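Heda Opens Spare Bedding Exchange for Skakham Households

SKAKHAM, Fri 5 August – Home goods company Heda has opened a bedding exchange at its Lakatos store, where people can hand in quilts, blankets and towels they no longer use and pick up others at no cost. 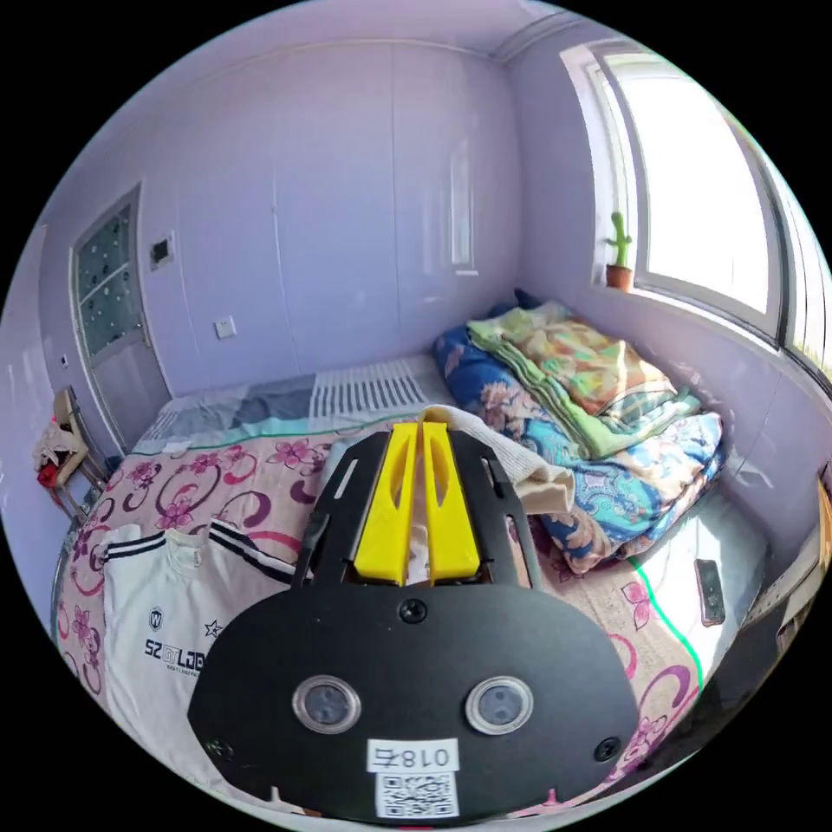
The exchange takes clean bedding in any size, color or pattern, and nothing has to match. Most homes have more of it than they need, the company said, and much of it sits in closets for years. A bed is a good place to sort it. A blue quilt with pink and orange paisley and floral prints can go at the bottom of a stack, with a pale green and multicolored blanket folded on top, and a beige towel can be set apart in the middle of the bed until its owner decides where it belongs. Heda asks people to bring items folded and stacked in the same way, heaviest at the bottom, so that staff can check them at the counter without unpacking every bag.

The service began as a trial in January. During the trial, 203 items were handed in, and quilts were the first to go.

"We expected mostly sheets," said Gwendolyn Ostrowski, store manager at Lakatos. "What we got was quilts and heavy blankets. People buy a new one, the old one is still good, and they don't want to throw it out. They also don't have room for it."

Items accepted include quilts, blankets, flat and fitted sheets, pillowcases, bath towels and hand towels. Pillows are accepted only if they are new and still wrapped. Mattress pads, electric blankets and curtains are not accepted. Clothing should go to the store's existing clothes bin by the rear entrance. Items with small repairs are fine. Items with open seams or heavy stains will be returned to the person who brought them.

Each household may hand in up to 15 items per visit. There is no need to hand something in to take something home, but households are limited to one quilt or two blankets at a time.

Norbert Hudec, head of home textiles at Heda, said the company had also printed a one-page sorting guide called Ponidora. It covers how to fold a bulky quilt into thirds, how to tell whether a blanket can be machine washed when the label has worn off, and which items to keep for guests.

"It's a short guide," Hudec said. "Put everything on the bed, fold it, and make two stacks – one to keep and one to bring in. Start with the big pieces. The towels can wait."

Printed copies are free at the counter. The store will also hold a folding and storage session led by Tavion Calloway of the textiles department. There are 16 places, and sign-up is at the customer service desk.

The exchange is open during regular store hours. Large donations, such as those from guesthouses, should be arranged in advance with Hollis Crenshaw at the Lakatos store.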